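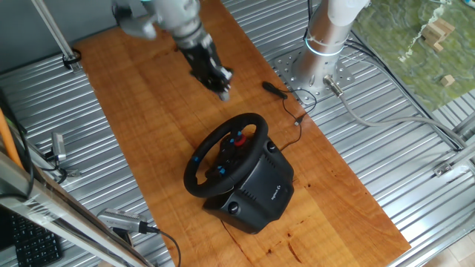
Gikix Two-Arm Bench Cell

The Gikix cell is built for small chores on a tabletop: moving things, tidying cords, clearing a desk. Two arms share one slotted aluminum table, and a wooden board can be laid on top as the work surface.

Can it do your chores yet? Some of them. Boxes and blocks are easy. Cords are still hard, and a cord attached to something heavy is harder. At our Trarkmont shop the cell gets through 8 of the 125 chores on our list without help.
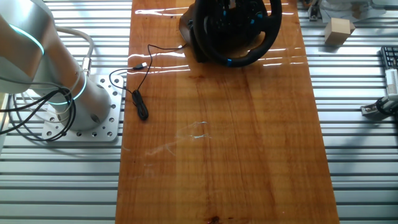 Cord chore: racing wheel and USB cable on the wooden board.

Plan on a person nearby for anything with a cable. Arms are slow at this work, and a plug lying flat is a tough thing to pick up. We don't sell the cell as a replacement for shop staff.

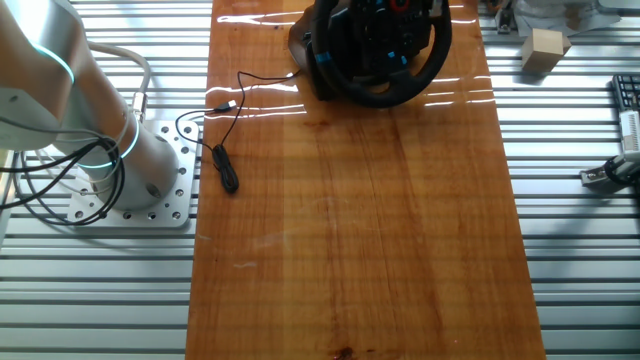
Setup takes about 2 hours. Spare gripper fingers ship from Prastcombe. The Luangrath software license is sold separately.

Item no. 700
Lead time: ask for a quote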